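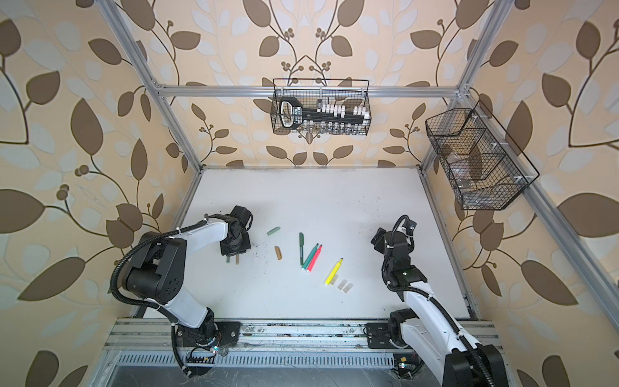

Last updated: November

Preparing a garage or workshop for the building inspector

A converted garage or workshop normally needs a final inspection before the city will close the permit. Most failed visits come down to access and paperwork.

Clear a path at least 3 feet wide to the electrical panel, and keep it clear. Label every breaker in permanent ink. Pencil fades, and "misc." will be marked as a correction.

Leave the approved plans on site, stamped side up. Write the permit number on the cover sheet and post the street number where it can be read from the curb.

Test each GFCI outlet with its own button the night before. Replace any that do not trip.

Do not close up a wall until the rough-in has been signed off. Opening finished drywall for a 13-inch run of cable takes most of an afternoon.

Book early. Our office allows five working days for a return visit – longer if the correction involves structure. Tuesday mornings fill first.

Keep the signed card with the deed. A buyer's attorney will ask for it.

Contact: Wiroj Chaimongkol, Lodness Home Notes, ext. 3377 | © Lodness | Back to top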